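Sizing and Fabric Changes to the Sasetar Line

Members of the Tiritz Costume Makers' Guild who sew or order from the Sasetar pattern line should note several changes that take effect in December. The revised size chart applies to all blouses, chemises and full-sleeved shirts. Vests and skirts keep their present sizing.

The chart now runs from extra small to 4X, and bust and upper arm measurements are listed separately. Members asked for the second figure at the spring meeting, where a number of wearers reported that a blouse fitting well through the chest was too tight above the elbow. Of the 337 replies to the fit survey, most named the sleeve as the part they altered first.
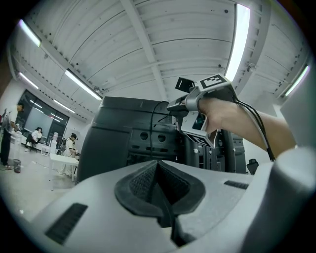 White sleeve, softly folded along the arm.

Orders placed under the old chart will be filled as written. A member who wishes to move an open order to the new sizes should write to the order desk before the end of November, giving the order number and both measurements. No fee will be charged for the change. 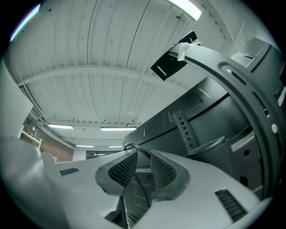

Ribbed ceiling panels and fluorescent lights.

The guild has also agreed on a new supplier for cotton gauze. Işık will provide the natural and ivory shades in bolts of 60 inches, and the first shipment comes to 1,560 yards. Black and wine gauze will continue to come from Puker until present stock is gone. The two fabrics shrink at different rates, and members should not combine them in one garment without washing both first.
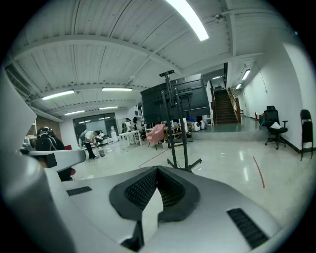

Elastic casings at the neckline and cuff will be cut a quarter inch wider than before. Printed patterns already in members' hands remain usable, and a correction sheet may be requested by mail. The first printing is limited to 600 copies.

Armelle Gilbert will answer questions on fit and alterations during the December open hours, from 2 to 5 p.m. Members are asked to bring the garment itself, along with any notes on changes made to the pattern.

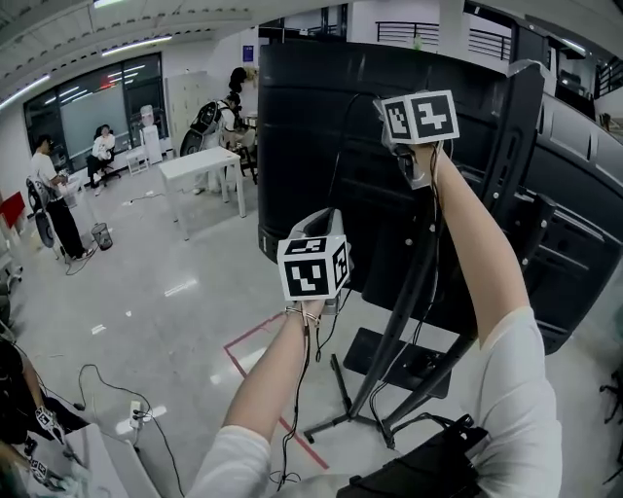 Long white sleeves, the left one pushed up above a thin silver bracelet.

Requests for gauze swatches should be sent separately from pattern orders.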